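Clostley listings: a README of sorts

Hi, and thanks for downloading this. Clostley is my collection of 356 product listings for home audio gear, typed up from old mail-order catalogs and a few store flyers my uncle never threw out. It covers receivers, tape decks, bookshelf speakers, clock radios and a handful of turntables. I started it in October because I wanted to compare prices on cassette decks, and then I just kept going!
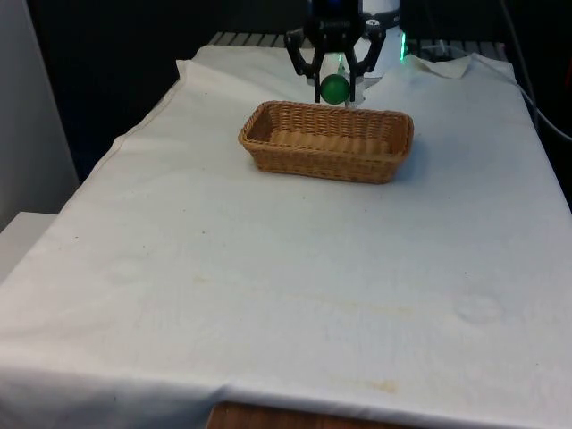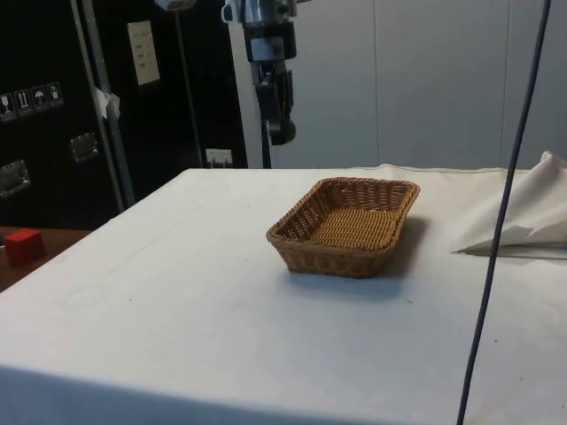
Wicker basket on a white tablecloth, both pictures.

What you get

Two files. listings.csv has one row per product, and notes.txt has all my grumbling about smudged print and missing pages. The columns are: id, maker, model, category, year, list_price, sale_price, watts, color, blurb. The blurb is the sales text copied word for word, typos included (I left "sterio" alone everywhere it showed up, I love it).

Prices are in US dollars and I haven't adjusted them for inflation. If sale_price is blank, the catalog didn't show one. A zero in watts means the listing never said, and yes, I know that should be blank too. Iara Zapata has already told me off for it. I'll fix it in the next version.

Watch out for the wattage

Catalogs loved big numbers. Some give watts per channel, some give the total for both, and some give a peak figure that I wouldn't trust at all. I copied whatever was printed. Please don't rank receivers by that column and then email me about it.

The Bruvus speakers are in there twice, ids 14 and 15, with different prices. They came out of separate catalogs, so I kept both.

Who helped

Kiyoshi Ebihara typed most of the turntables and wrote the little script that catches duplicate ids. Nicanor Cuesta lent me the Kesilus flyers, which is where nearly all the clock radios come from.

Using it

Do what you like with the table, school projects and shops included. A mention would be nice. The blurbs were written by whoever wrote the catalogs, so be a bit more careful with those if you're reprinting them.

Last update: 7 Mar 2020. Added the missing color values for tape decks and fixed the Lui rows, where I'd swapped maker and model (sorry!). Still to do: headphones.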